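2 July 2022

Up at six and out to the allotment at Pollwood before it got warm. The beans have reached the top of the canes and the first courgettes are ready, so I picked 3 and left the smaller ones. Slugs have had most of the lettuce again. Sowed another row behind the shed, where the soil is heavier.

Cycled home the long way through Skenton. The road is still closed at the bridge, so I pushed the bike over the footpath. Bought bread and a bag of **Sutter** onion sets, 100 in the bag, to put in when the autumn comes. They are dearer than they were in February.

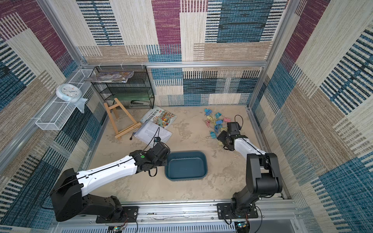
Striped panels in cream, maroon and teal.

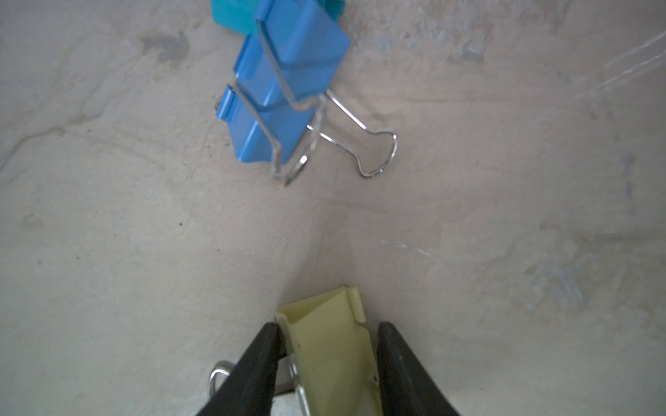
After lunch I slept for half an hour, then podded the broad beans on the back step. Some 300 grams once they were out of the pods, a poor return for a full carrier bag. Froze half. Had the rest with bacon and a bit of mint.

Rang Kotgate about the water butt. They can deliver on Tuesday but want 35 pounds for it, so I may fetch it myself.

Rain after tea. No need to water tomorrow.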